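Sore backs in part-time work: a survey of senior students

Health and Human Development, Year 12 project report
Reynaldo Lumanlan
Boddale Senior College

1. Background

Boddale Senior College has 1252 students and a lot of them work after school or on weekends. The biggest employers near us are the Grusow supermarket and the Villanueva plant nursery. I worked at the nursery over the summer, mostly potting up seedlings, and my lower back was sore by lunchtime on most shifts. I wanted to find out whether this was common and what people were told about it when they started.

My question was: how often do senior students get a sore back from part-time work, and which tasks do they blame?

2. Method

I wrote a one-page survey and handed out 200 copies in home group in October. It asked what kind of job the student had, how long a normal shift was, whether their back had been sore in the past month, and which task they thought had caused it. Names were not collected. Students who had no job were asked to hand the page back blank.

To make the answers easier to compare, I sorted the tasks into lifting, standing still, twisting and forward leaning.

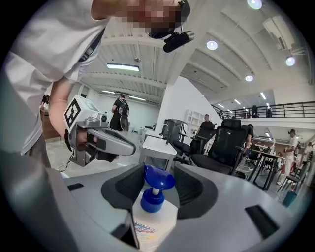
Forward leaning was the hardest group to define. Some students wrote "bending", some wrote "looking down all day", and one wrote "bins". I ended up using it for any job where the upper body is tipped forward while the hands do something in front. The person in the white T-shirt is leaning this way, with one forearm reaching down and the hand closed on a handle. Squatting was left out because the back can stay fairly straight. Picking up a heavy box went under lifting, even if the person also had to lean to get to it.

3. Results

I got over 100 filled-in surveys back. Of these, 61 students said their back had been sore in the past month. Forward leaning was the task named most often, ahead of lifting, which surprised me. Standing still came third and was mostly checkout staff. Only a few people named twisting.

Nearly everyone had been shown how to lift a box when they started their job. Very few had been told anything about working bent over. One nursery worker said the benches had been raised on bricks after somebody complained, and that this helped a lot.

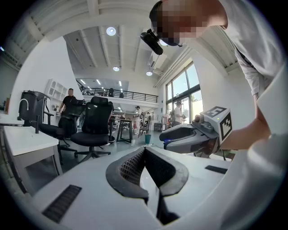
Pelludora: Student Projects in Health, p. 61

4. Problems with the survey

Students with a sore back may have been keener to fill in the page, so my result could be too high. I also did not ask about sport, and several of the football players told me afterwards that they weren't sure whether to blame training or work. If I did it again I would add a question on sport and one on bench height.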